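From: Noémie MacLeod
To: Reltalbridge robotics club list
Date: 14 Nov 2019
Subject: Re: [club] What are the flower people up to?

Hello Ferhat, hello everyone,

Sorry for the slow reply, I had half of this written on Monday and then the marking swallowed me whole.

Ferhat Altıntaş wrote:
> Could somebody from the flower team tell the rest of us how it's
> going? I keep hearing about tulips over lunch and I've no idea
> whether you have a demo for the open evening or only a nice table.
> Also, do you still need the Stilteck cable drum? Kyrylo wants it
> back for the maze group.
>
> Ferhat

Both, I'd say! We have a very nice table and the makings of a demo. The task is the one Duygu put forward at the start of term: tulips lying any old how on the table, a vase standing up, and the arms have to pick up the stems and put them in the vase without knocking it flying. It sounds like something a small child could do (Jonas's small child can, he tells us, and quicker), but stems are thin and they roll, and the leaves get between the fingers just when you think you've got a good hold.

The yellow vase is the one we like best, squat and heavy-looking with that diamond pattern all over it, and two in at once is a respectable bunch by our standards. 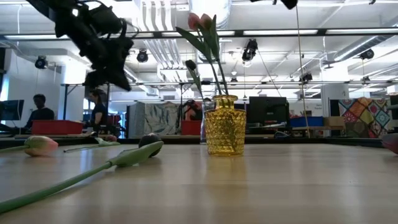

Page last changed: 14 Nov 2019, list archive, Reltalbridge

We've written down 218 tries so far, all in Duygu's blue notebook and then typed up by whoever lost the toss. The pink ones give us far less bother than the dark ones. Kyrylo thinks it's the lighting and I think it's the way the heads hang, and we have agreed to go on disagreeing until somebody does a proper test. If you would like to be that somebody, please do come along, you'd be very welcome and there are usually biscuits.

The neck is the other headache. A narrow neck forgives nothing, so Jonas has been rewriting the bit of Traltix that decides where the stem should be held. His idea is to grip lower down and tilt late, just above the opening. Mine was a funnel, and I was told quite firmly that this would be cheating. We've also started setting out two vases, the clear one and the yellow one, so that the program has to choose the right one before it does anything else. The clear one is a pest, as anybody who has tried to get a camera to notice glass will know.
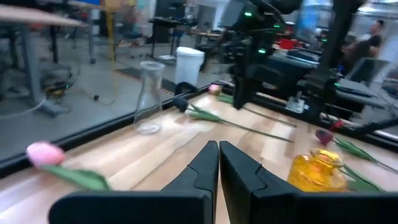
Four tulips, two vases, fingers open.

As for the open evening in March, what I'd love is for visitors to lay the flowers out themselves, wherever they fancy, and then stand back and watch. Duygu would sooner we kept to a layout we know. We'll talk it over at the next meeting, and do bring opinions, particularly if you were there for the Kocabaş cup stacking and remember how long the queue got. I'd like us to reach 100 more tries before we settle anything.

Ferhat, yes, Kyrylo can have the drum. It's under the bench by the door with my scarf on top of it, and I'd be glad to have the scarf back too.

All the best, and thank you for asking,
Noémie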